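26 de septiembre de 2026, cuaderno Hulia, tarea cremallera

Seguimos con la bolsa de malla. Objetivo de la tanda: 400 demos limpias de cerrar y abrir. Llevamos bastante menos. Pinzas de mano, una en cada mano, sin brazo robot todavía (Arka dice que el suyo en octubre, ya veremos).

Lo que mas cuesta: coger el tirador. Si entras con los dedos torcidos la tela se mete entre las puntas. Mejor las dos puntas a los lados del tirador, cerrar despacio y no tirar hasta notar que agarra. 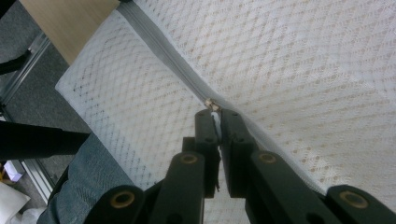 Kalliopi Koutsoukos comenta que el cierre lento está bien, pero que si paramos siempre antes de tirar la política va a aprender la pausa; prefiere ver 30 demos seguidas sin parada y comparar.

Vale, de acuerdo. Las marco aparte con etiqueta "sin pausa". Ojo al nombrar los ficheros, ayer se pisaron 2 episodios.

Mano izquierda: sujeta la tela junto al extremo de la cremallera. No soltar a mitad del recorrido, la malla se arruga y el carro se atasca. Si se atasca, NO cortar la grabación: retroceder un poco y seguir, esas recuperaciones nos sirven.
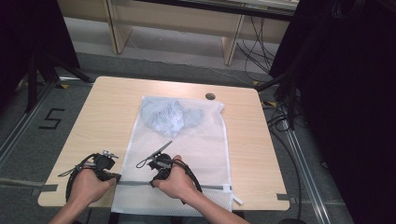
Con prenda dentro y sin prenda, alternando. Con prenda la malla se levanta y hay que bajar más la muñeca. Cable de la pinza derecha siempre por fuera, que si no tira.

Pendiente:

- recalibrar apertura de la pinza izq. (se queda corta)
- pedir a Brunner puntas de repuesto
- subir lo de hoy al disco, van más de 700 MB solo de registros de pose
- preguntar en Vostavness si quieren tambien los episodos fallidos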